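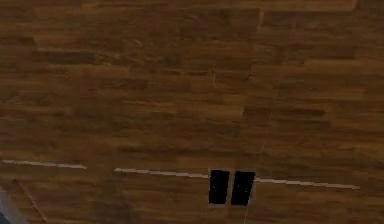

Picture: Erska Learning Library

Why do floors creak?

You get up in the night for a glass of water. You step onto the landing and the floor goes eeeek. In the morning you walk over the same spot and it hardly makes a sound. What is going on?

A creak is a sound, and every sound starts with something moving. When you pluck a guitar string it shakes quickly back and forth. The shaking pushes the air next to it, that air pushes the air a bit further on, and so on until it reaches your ear. The quick shaking is called vibration. A creaking floor is vibrating too, but you can't see it because the movements are so small.

What is under your feet?

A floor made of boards has more to it than the part you walk on. In many older houses the boards lie across thick beams called joists. The joists run from one wall to another and hold up the weight of the floor, the furniture and you. The boards are fixed to the joists with nails or screws.

Boards are often laid so that the short ends don't all meet in one straight line. Bricklayers do the same thing with bricks. If all the ends met in the same place, there would be a weak line right across the floor.

Wood that grows and shrinks

Wood comes from trees, and a living tree is full of water. It travels up the trunk through very thin tubes. After the tree is cut down the wood is dried, but the tubes are still there, and they can still take in water from the air.

On a damp day the wood takes in a little water and swells. When the air is dry, for example in winter with the heating on, the wood gives the water back and shrinks. A board changes far more across its width than along its length. The change is small, but it is enough to open a thin gap between two boards or to loosen the grip of a nail.

Stick and slip

Now step on a board that has a small gap under it. Your weight pushes it down. Its edge rubs against the next board, or the wood rubs against the nail.

When two rough things rub together they don't always slide smoothly. First they stick. You keep pushing, and suddenly they slip. Then they stick again. This can happen many times in a second, and it makes the wood vibrate. Scientists call it stick-slip. It is the same thing that happens when a bow is pulled across a violin string, or when chalk squeals on a blackboard.

The force that makes things stick is called friction. You need friction to walk — without it your feet would slide away, as they do on ice.
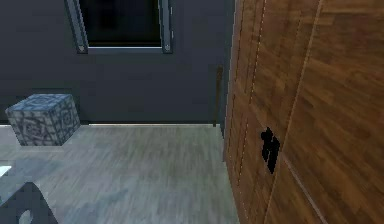

Why do doors creak as well?

A door hangs on hinges. A hinge has a metal pin in the middle, and the metal around the pin turns when the door opens. If the pin is dry, dusty or rusty, the metal sticks and slips just as floorboards do. A drop of oil makes a thin slippery layer between the metal parts, and the creak usually goes away.

Wooden doors swell in damp weather too. A door that closes easily in April may scrape against its frame in a wet autumn.

Why is it louder at night?

The creak itself may be no louder. In the daytime there are cars, voices, televisions and washing machines, and your ears have plenty to pick out. At night most of those sounds stop, so a small one is easy to hear.

There is another reason. Houses cool down after dark. Wood, metal pipes and roof tiles all shrink slightly as they cool, and they don't all shrink by the same amount. One part may slip past another with a click or a crack, even when everyone is in bed.

A floor that creaks in Roltville

The old school hall in Roltville has a wooden floor that is 140 years old. It has 21 rows of boards, and the children who use the hall know which ones make a noise. Daranee Kaewmanee teaches music there. Her class walked along every row in socks and marked the creaks on a plan with crayon. They found 33 of them, almost all near the door, where people tread most often.

Try it yourself

You need 2 wooden rulers and a candle that is not lit.

1. Press the flat sides of the rulers together and slide one slowly over the other. Listen closely.
2. Press harder and slide again. Does the sound change?
3. Rub the candle along both flat sides, then slide them once more.

Wax fills in the tiny bumps in the wood, so the rulers should slide more easily and make less noise.

Words to know

Friction: the force that slows things down when they rub together.
Joist: a beam that holds up a floor.
Vibration: a quick shaking back and forth.

Page last checked 05/10/2023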